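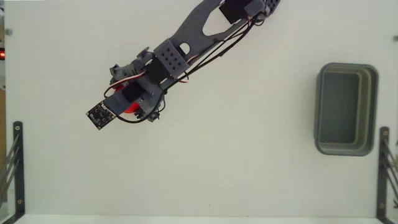 Tellelex bench – purchase plan + data notes

README for whoever does the next order. Written fast, fix what's wrong.

What we're buying for: one-arm pick work, red ball, tabletop, bin. Same task as the recordings in this folder. Episodes: 1871. Streams are an overhead view, a wrist view and a fingertip pad map with five markers.

Budget status
Arm is paid for. Open lines are spare servos, pads, cabling, storage. Tranel quoted the servos, lead time 6 weeks, so the order has to go in by June or we loose the slot. Cokivance is cheaper but won't split a carton.
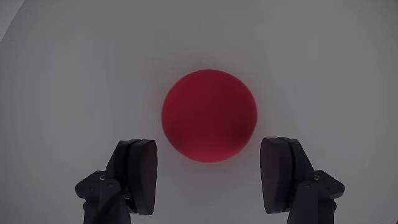
Pads are the consumable. Plan for 3 sets per bench, not one. Order left and right together, mixed batches gave us uneven grip last time and a lot of relabeling. Balls cost next to nothing, get extras in the same red so old and new episodes match.

Storage: drives come out of the same pot as hardware. Ask Miłosz Grabowska before moving anything between lines. He has the sheet.

Sensor side
Pad map is saved per timestep, five points per pad, next to the wrist video. Same names as the video files.

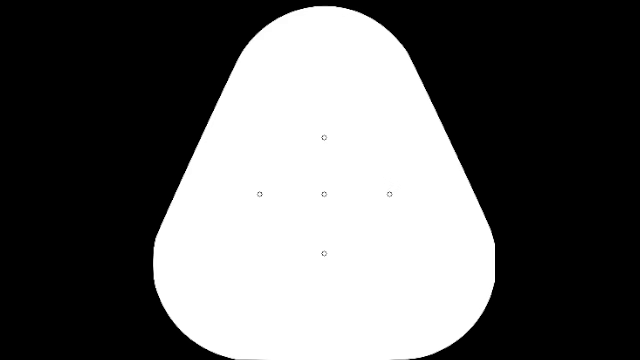
Do not buy a different pad shape without checking the layout file first – the loader expects this outline and it will not warn you. Pawlak can cut to our drawing, minimum order 27. Too many for one bench, fine if the second one gets approved.

Not decided yet:
- service contract, yes or no
- second bin size
- who pays shipping on returns
- wrist camera spare (probly yes)

Known gaps: no price history before the Tranel quote. Some early episodes have no pad map, skip them.

Related
Bench setup checklist
Spare parts list, servos and cables
Pad layout file notes
Second bench request, draft

Contact: Miłosz Grabowska, Tellelex | © Tellelex | Back to top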